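Visit report: Tudska textile finishing works, open day

The Tudska works opened its finishing hall to visitors on September 3, 2022. The site takes in woven cotton from outside mills, washes it, dyes it and sells it on as cut cloth under the Kinel label. Spinning and weaving ended here before the present owners took over, and the old loom shed is now storage.

Entry was by timed group, 16 to a group. Ear protection was handed out at the gate and was needed in only one room.

The tour starts at the inspection tables. Incoming rolls are run over a lit glass top at walking pace, and faults are marked with a thread tag at the selvage. A roll with more than 4 tags per hundred meters goes back to the mill. The guide said that slubs are the most common fault and oil spots the most expensive, as oil that gets through to the dye bath shows up later as a pale ring.

Scouring and bleaching are done in one continuous line. The bath runs at 80 degrees Celsius. We could look in through a side window, though steam hid most of it. The machine is a Rollik, bought used and rebuilt on site; the control cabinet is new and the rollers are original.

Dyeing is done in batches. Blues make up most of the output, and the works keeps a shade book going back to the first Kinel orders. Each batch is checked against the book under two lamps, one daylight and one warm. Cloth that matches under only one of them is sold as seconds.
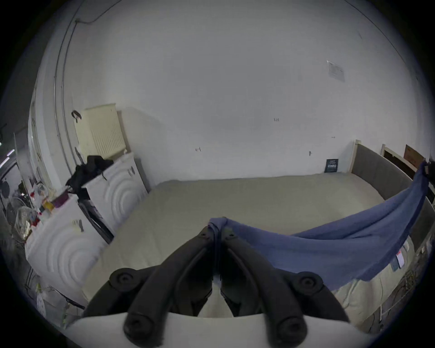
Blue cloth held by one corner.

The handling of finished cloth took up more of the tour than expected. Visitors were shown how drape is judged by hand before the lab figure is read. A stiff finish stands away from the grip in a few large folds, and a soft one falls close. The lab test uses a round disk and measures the shadow of the overhang.

Drying and setting came last. The stenter is long and loud, and the group was moved through quickly. Questions about energy use were answered in general terms only. A new heat recovery unit is due in January.

The Skála shop by the exit sells remnants by weight. A tablecloth in the heavier weave was 1,990, the same as in the catalog. Parking is on the river side. The footpath from the station is unpaved for the last stretch and is poorly signed — take the second gate.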